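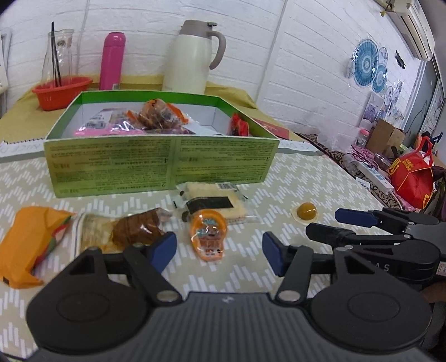

Packing the snack boxes: notes for January

802 views · 20 shares

The staff snack boxes follow the same layout as last winter. Each holds individually wrapped items only, and the finished box should weigh no more than 700 g including the card. Trinidad Macapagal has checked the method below on the green-and-white carton and will hand out the packing sheets.

Sort everything on the tablecloth before anything goes in. Pastries, jelly candy and rice crackers are easily crushed and should stay outside the box until the base layer is down. Keep barcode labels facing up where possible — Arnel Umali reads them against the stock list, and turning packets over afterwards disturbs the layers.

Base layer: dense packets, laid flat. Clear-wrapped brown snacks go lengthways, with the smaller wrapped pieces filling the gaps at the ends. Foil bags hold air and take up more room than their weight suggests. Stand these upright against a side wall. Do not pierce them to save space.

Soda crackers go in last. The square packets are rigid along the edges but break readily under a point load, so nothing should rest on them, and the lid must close without pressure. If it does not, take out one foil bag and record the change on the sheet.

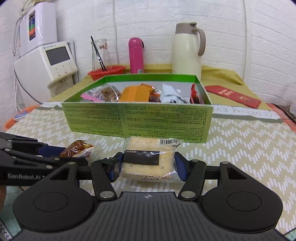 Soda crackers, with the open box behind.

Dates: the black band on the cracker packet carries the words 保质期至 ("best before"). Read the date on each packet and enter the earliest one in the box on the packing sheet. Anything with fewer than 90 days remaining is set aside for the Dumlao tea table.

Red envelopes are added at handover and are not included in the weight. Spare cartons are kept flat in the Bostico cupboard. Queries about allergens go to Florante Manalastas — please quote the box number.

4 comments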